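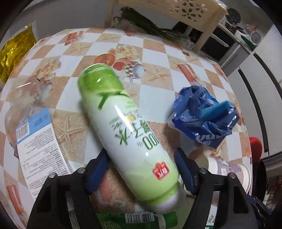
Otakar Tichý asked, in the margin of the last draft of this section, why the gripper width has to be calibrated again after the finger pads are changed, when the pads are the same part number and come out of the same bag. He asked in capitals. The question has been left in because everyone asks it, usually one failed import later. The pads do share a part number. They do not share a thickness, and Kerneo reads finger width to a finer step than the pad molds were ever meant to hold.

4.3 Calibrating width and importing a hand-held session

Before you start

You will need the hand-held gripper, the printed tag sheet, a machine running Kerneo, and enough disk space for the session. Kerneo checks the disk space. It does so at the end of the import, for reasons that are on the list to be fixed.

Close Gilmartin if it is open. Both programs want the camera clock and neither is gracious about sharing.

Width calibration

1. Open Tools, then Width. The panel shows two bars, one for each finger. If only one bar moves when you squeeze the trigger, go to 4.1 and redo the finger tags.

2. Open the fingers all the way and hold them there until the bars turn gray. Gray means good. Green was taken by another panel.

3. Close the fingers until the pads touch. Let them meet under the trigger's own pull. Squeezing harder compresses the pads and teaches Kerneo a zero that no ordinary grasp will reach.

4. Press Store. The file is saved as width.cal in the session folder, over the top of any file already there. You will not be asked.

5. Pick up something with a round body, such as a plastic bottle, and hold it clear of the table. The width readout should settle. If it wanders, the tracker is losing a tag: check for glare on the tags first and the exposure setting second.

Note: Step 5 isn't saved anywhere and can be skipped. The people who skip it are well known to the support inbox.

Importing the session

6. Choose File, Import Session, and pick the folder, not the video inside it. Picking the video gives error 871, "folder expected," one of the few messages in Kerneo that means what it says.

7. Leave Resample set to 50 unless your training code needs something else. The value is in hertz. The box will also accept letters, and will regret it later.

8. Press Map. Kerneo builds the camera path from the background, so it wants things in view that hold still: furniture, shelves, the edge of a table. Patterned tablecloths are a mixed blessing. A busy print gives the tracker plenty to grab, but a repeating check can convince it that one square is the next one over, and your path will take a small, confident step sideways.

9. Look through the path in the 3D view. Jumps are drawn in red. A single jump can be mended with Bridge. If the whole path is red, record the session again.

10. Press Split. Kerneo cuts the session into episodes wherever the fingers open and stay open. If you tend to rest with the trigger released mid-task, raise Minimum Pause first, or one tidy-up becomes a great many short films about nothing.

CAUTION: Do not rename the session folder during Map. The job will carry on to the end, report success, and write its results to a place that no longer exists.

About motion blur

Fast wrist turns smear the picture, and on a smeared frame the planner has little to learn from. Kerneo scores each frame and marks anything under 59 as soft. Soft frames are kept by default. You can drop them under Filters, but dropping them in the middle of a lift leaves a gap that the policy will treat as teleportation. Bottles with a shiny surface can score badly even when carried slowly, so look at a few before blaming the operator.

Limits

The longest session Kerneo will map in one go is 1,640 seconds. Anything longer is trimmed from the front, which was a surprise to the Totov team as well. Split long recordings by hand before step 6.

Sessions exported from Brikurness load without changes, except for the width file, which has its left and right fingers swapped. Tick Swap Fingers on the import page. If the box is grayed out, you have already imported the session once: delete the cache folder, reopen Kerneo, and start again at step 6.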